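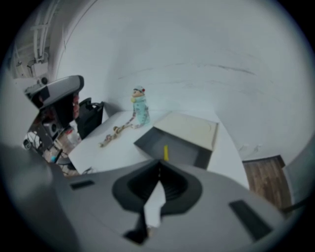
About Vullgate

Print | E-mail

Vullgate restores and rents motion pictures. The company holds 618 feature films and shorts on 35mm and 16mm, prepares new digital masters from them, and supplies both prints and files to theaters, schools and film societies. Most of the collection dates from the period between the arrival of sound and the end of studio-owned color labs. The remainder is regional and industrial film that came with larger purchases and was kept.

The company was formed by Omid Farahani and Albertina Carrilho, who had worked together in the print department of a repertory distributor. When that distributor stopped handling film, they bought its storage racks, two inspection benches and the first 200 titles. The name is taken from the street where the first vault was located. The vault has moved; the name was kept.

What we do

Work falls under three headings: inspection and repair, scanning and grading, and booking.

Every print is inspected on arrival and again after each rental. The inspector winds through by hand, records splices, perforation damage, scratches and color fade by reel and footage, and measures shrinkage at the head, middle and tail of each reel. A print that has shrunk past the projection limit is withdrawn from rental and kept for scanning only. The inspection report travels with the print. Theaters are asked to add their own notes to it, including any change of aspect ratio plate or any missing leader.

Scanning is done in-house on a sprocketless machine. Camera negative is used where we have it or can borrow it. Where we do not, we work from the best intermediate and say so in the notes for that title. Scratches are treated by wet gate first and by software second. Grain is left in. Automatic cleanup tools tend to remove rain, sparks and cigarette smoke along with the dirt, so each automatic pass is compared with the raw scan before it is approved.

Grading is carried out against a reference print whenever one survives with usable color. Svatopluk Pešek heads this department. For titles with no reliable reference, he works from lab timing cards and from other films shot on the same stock by the same cinematographer. The source of each grading decision is recorded and can be supplied on request to researchers.

Sound is transferred separately. Optical tracks are read from the negative or a fine grain where possible. Hiss is reduced only to the point where dialogue stays unchanged, and original mono mixes are delivered as mono. We do not prepare surround versions.

Endings and alternate versions

A fair share of the questions we receive concern which version of a film is being supplied. Many titles were cut for length after previews, for local censors, or for the second half of a double bill. Final reels were the ones most often changed, and they are also the ones most often worn or missing. Our catalog entry for each title gives the running time, the number of reels, the opening and closing shots, and the known differences from other versions. For seven titles we hold two complete endings. Both are available, and the booking form asks which one is wanted.

The longest single project to date was Winduda, a river drama assembled from three incomplete prints with different title cards. Reel 6 survived only in 16mm, and the change in sharpness is visible. We chose to leave it visible. A full account of the sources is included with the file and is also available as a printed booklet.

Booking

Jaime Cardoso handles bookings for theaters and festivals. Abílio Torres handles schools and libraries. Prints are released only to venues with changeover projection and a named projectionist; platter systems are not accepted. Digital files are supplied on drives, with keys issued for the agreed dates. Requests should state the venue, the number of seats, the ticket price and whether an introduction is planned. Shipping both ways is charged to the venue.

Freight and customs work is contracted to Brarngate, and prints should be returned through them unless another arrangement has been made in writing.

Buildings

The vault and the scanning room share one building. The office, the viewing room and the paper collection are in the Pacheco building next door. The viewing room is open to researchers by appointment from 10 a.m. to 4 p.m. and is closed throughout August for equipment service. Posters, scripts and pressbooks may be consulted there but are not lent.

Print | E-mail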